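Plesside Robotics Club
Minutes of general meeting, 9/11/20

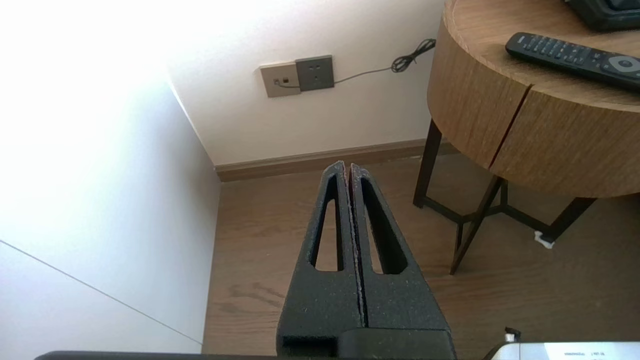 Dosik asked whether the gripper programme would be ready for the Brarkby challenge, as the October practice had been cancelled. The build group replied that the arm could be entered as it stands, with the pick-up task to be practised at the next two sessions.

Fingers: the group favours keeping the narrow tips for small items. Spare pair to be printed, colour to match if filament is on hand.

Entry: fee is $40 per team. Moved that the club enter 2 teams. Seconded, carried.

Vũ asked for the rules on remote controls as a pick-up item. Secretary to write to the organisers.

Membership stands at 27. Grant application for $3,000 deferred until quotes for motors arrive.

Batteries are to be labelled before they go back in the cupboard.

Meeting closed 8:40 pm.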